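Projects > Workshop > Gripper build

Home Archive Projects Parts list About

November 4, 2020

Quick one tonight, I have maybe 10 minutes before I need to get off the computer. The hand gripper is back together. Third rebuild since January and the first one I don't hate.

What changed – the arms, mostly. The old ones were solid and too heavy out front, my wrist was done after a few minutes. New ones are triangles with a triangle cut out of the middle. Lighter, still stiff enough. Short crossbars over to the inner links, same as before. Printed the whole lot on the Falgate at the shared shop, which was free for once. One arm warped, had to run it agian.

Pivots were the real headache. I had the big ones too tight and the jaws would stick half way, then snap open. Backed them off, added a washer from the Kateck bag, much better. If you're building along: do the pivots last, after the housings are on. I did it the other way round and took it apart twice.

So now it's cloth practice. Blocks and cups are easy, anyone can grab a cup. Knits are what I want it for, sweaters and so on, and the bed is the only flat surface in this place big enough to lay one out.

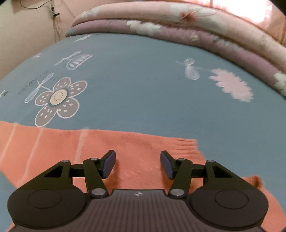

The plan is to come in with the jaws wide, press down a little, close slowly and see if I get one layer or two. Or the sheet as well, which was the big problem with the last set of tips. Blue pads this time, angled in. Softer stuff than the black ones I started with, cut by hand, so not exactly matching.

Still on the list:

- trim the pads properly
- recut the springs, 5 mm shorter I think
- write up the Zido board wiring (yes, I know, I promised)
- some kind of stop so the jaws can't over-open

Cost so far is around $800 if I count all the dead versions, which I try not to. This version alone is way less. I'll post the parts list when the springs are sorted – don't buy the ones from the old post, they're too long.

Files go up once I fix the left housing, theres a hole in the wrong spot. More soon.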